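Clovgate Civil Liberties Roundtable
Minutes of the February meeting

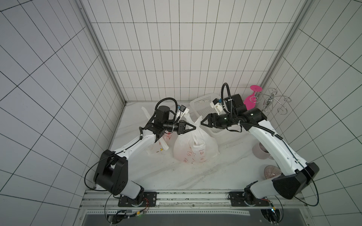
Call to order and agenda

The chair opened the meeting at 7:00 p.m. with a very full room, which was great to see on a cold night. The agenda was approved with one change: the item on body camera footage moved ahead of the item on court fees so that our guest from the Tapia Public Defense Office could get home at a decent hour. The January minutes were approved as sent out, with the spelling of "Fluven" fixed in the second paragraph.

Body camera footage requests

The guest from Tapia walked us through how requests for police video work there now, and it was one of the best talks we've had in this group. Under the Tapia rule, a person who was stopped, or that person's lawyer, can ask for the footage with a one-page form. The department has 8 business days to hand it over or to give a written reason for holding it back. The reason has to name the part of the rule being used. "Ongoing investigation" with nothing after it doesn't count.

Clovgate has no deadline at all. Members shared what they've run into: forms returned for a missing case number that the person had no way of knowing, calls sent from the records desk to the city attorney and back again, and one request that was answered after the traffic case it concerned had already been closed. The guest said Tapia had all the same troubles before the rule and that the form itself did a lot of the work. People stopped guessing what to write.

Questions from the floor:

Does the Tapia rule cover video from school officers? Yes, if the officer is a city employee. County deputies posted at schools are outside it.

Who pays for blurring the faces of bystanders? The department does. The guest said the police chief's office fought hard on this point and the council held firm (applause in the room).

Can a reporter use the same form? No. Press requests go through the regular open records process, with its own fees.

What happens when the deadline passes? The requester can go to the city's hearing officer, who can order release. The guest would have liked a fine as well, and said so.

Motion: that the Roundtable draft a footage rule for Clovgate modeled on the Tapia one, including the deadline and the written-reason requirement, and bring it to the next meeting. Moved and seconded. Passed without opposition.

There was a friendly back-and-forth on whether to add the fine. The drafting group will bring the text both ways, with and without, and we'll vote then. Thank you to everyone who signed up for drafting before the motion had even been read out!

Court fees and payment plans

The fees group has now read the whole municipal court fee schedule, all the way through the footnotes, and deserves a huge thank you. Their main finding is the payment plan charge. A person who can't pay a ticket in full is charged $100 to set up a plan, whatever the size of the ticket. So a person with a small fine can end up owing more for the plan than for the offense.

The group could find no ordinance that sets this charge. It shows up in the schedule with a reference to an administrative order, and the clerk's office has been asked for a copy of that order. The clerk's staff were very helpful on the phone and said the request is in line.

Discussion went on for a while. One member asked if the charge can be waived. On paper it can, at the judge's discretion, but there's no form for asking and the court's website doesn't mention it. Another member asked about license suspensions for missed payments. The group hasn't gotten to those and would love help from anyone who has handled one. A third member urged us to keep the two matters apart, as suspensions are mostly state law and the plan charge looks like something the city can drop by itself. The room seemed to agree, though no vote was taken.

Action: fees group to follow up with the clerk and write a half-page summary for the newsletter -- plain language, no statute numbers in the first paragraph.

Plate reader contract

The city's contract with Plolum for automatic license plate readers comes up for renewal this spring. The draft renewal is in the council packet, and several members had read it closely. Two parts need our attention.

First, the draft lets other agencies search Clovgate's plate data on request, with no limit on the reason. The current contract limits searches to felony cases and missing persons. The change isn't mentioned in the staff report, so it's possible that council members haven't noticed it.

Second, the audit section is gone. Under the current contract the department must publish a count of searches each quarter. It has missed some of those, but the duty is there and we've used it.

One member spoke in favor of the readers and reminded us that stolen cars do get found this way. That was a fair point and well taken. Most of the talk after that was on keeping the limits we already have, which members on both sides of the larger question said they could support. The Fluven Neighborhood Council has put out a letter along the same lines and invited us to sign on.

Motion: to sign the Fluven letter and to request 2 changes to the draft, restoring the search limits and restoring the quarterly audit. Moved and seconded. Passed, with one abstention.

We need speakers for the council's public comment period. Comments are limited to 2 minutes each, so please write yours out and time it at home. New speakers are very welcome, and the outreach group is happy to listen to a practice run by phone.

Know-your-rights workshop

The last workshop at the Fluven branch library went wonderfully. The traffic stop portion ran long because people had so many good questions, and the section on searches of phones got squeezed. For the next one, on Saturday at 10:00 a.m., phones will go first. The pocket cards have been reprinted with the corrected hotline number. Please recycle any old ones -- the old number now reaches a tire shop, and they've been very patient with us.

A Spanish version of the card is nearly ready. The translation has been checked once and needs a second reader who knows legal terms.

Announcements

The Tapia guest left copies of the request form on the side table. The drafting group took one, and the rest are in the Roundtable's file box.

The parking lot gate now locks at 9:30 p.m. Anyone staying to stack chairs should move their car to the street first.

Next meeting: same room, same time. Footage rule draft, clerk's response on the plan charge if it has come in, and a report back from public comment.

Adjourned at 8:55 p.m.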